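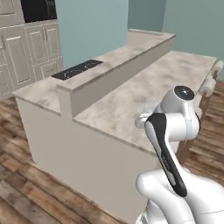 Kitchen island with a pale marble-patterned countertop (rendering).

About Nigatu Surfaces

Nigatu Surfaces cuts, finishes and installs countertops for residential kitchens and small commercial interiors. The company was founded by Maksym Kravets and operates from a single shop in Cestport, with a stockyard and slab showroom in Turley.

We work in natural stone, quartz composite and sintered slab. The Turley yard holds 366 slabs in 53 colors. Every slab is tagged on arrival with its lot number, measured thickness and finish, and customers may reserve by tag number for up to 15 business days.

Fabrication
Templates are taken on site after base cabinets are set and leveled. Drawings are returned for approval before any material is cut. Standard edge profiles are eased, beveled, half bullnose and mitered — other profiles are quoted separately. Seams are placed away from sink and cooktop openings wherever the slab size allows.

Zisano program
Zisano is our remnant line, intended for vanities, shelves and hearths. Pieces are sold as measured, with one finished edge included. Stock changes weekly in November and twice a month otherwise.

Service area
We install within the Cestport and Turley delivery zones. The shop has completed 2,000 installations. Requests for repair, resealing or sink replacement go to the service desk, which opens at 7:30 a.m.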